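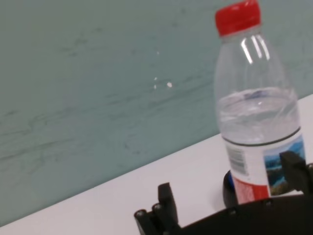
Amerley Yakubu

May, bench 2, afternoon

Weighed the water bottle with the red cap before moving anything. 545 g with cap and label on. Shoaib got 156 g less on his sheet, but he had the scale on the old tare, so I'm dropping his number.

The paper label stays on for now. Its barcode is handy for telling which side faces front, and the little picture with the hills gives a second mark to line up on. Mared wants the label off for the light readings — fine, but then we need a pen line on the plastic.

Round black base sits on the white table. Checked it with the short level, good both ways. Wall behind needs a wipe, it has smudges and a few white specks.

To do:
Refill from the Paler jug and weigh again at roughly 753 g
Ask Hwa-young for the blank labels
Put the new tare value on the McAlister sheet

Left the cap hand-tight.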